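Looking After Wooden and Bamboo Boards
Kitchen Notes, by Nesma Bouzid

A cutting board takes more wear than almost anything else in the kitchen, and most boards that end up in the trash could have lasted years longer. The work involved is small. Wash, dry, oil now and then, and keep it out of the dishwasher.

Washing

Use hot water, a drop of dish soap and a soft brush or sponge. Wash both sides every time, even if you only used one. A board that gets wet on one face and stays dry on the other will cup, and once it rocks on the counter it is hard to get flat again. Don't leave it soaking in the sink.

Drying

Wipe it with a towel, then stand it on its edge with air on both sides. Overnight is best. If your board has a handle, hang it up and leave some space behind it. Check where metal meets wood — water sits in that joint and leaves a dark ring.
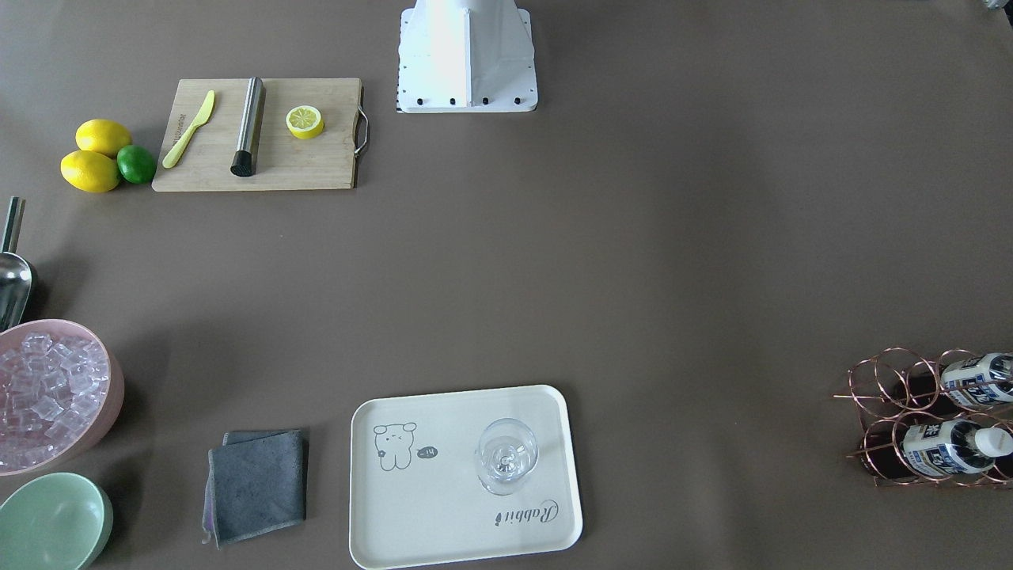 A bamboo board with a metal handle at one end.

Bamboo or maple?

Bamboo is a grass, and it is hard. It takes up less water than many woods, but it is tougher on a good knife edge. I use bamboo for bread, fruit and cheese, and keep a maple board for heavier chopping. Plastic knives are fine on either one and are a good choice for soft fruit or for kids who are learning to cut.

Oiling

Use food-grade mineral oil. Olive oil and other cooking oils turn sticky and start to smell. Warm the oil by standing the bottle in a bowl of hot water, pour a little on the board and rub it in with a clean cloth, going with the grain. Do the ends as well. Leave it for at least 8 hours, then wipe off what hasn't soaked in. A new board wants this once a week for the first month. After that, oil it when water stops beading on the surface.

Stains and smells

For onion or garlic, scatter coarse salt over the board, rub it with half a lemon, wait ten minutes and rinse. Beet stains fade by themselves after a few washes. For a board with deep knife marks, sand lightly with 120 grit and then 220, wipe off the dust and oil it again.

When to replace it

A crack that opens up when you flex the board can't be cleaned properly. Neither can a glued seam that has started to part. Cut the board down for a trivet if the rest is sound.

Next month: getting burnt milk off the bottom of a pan.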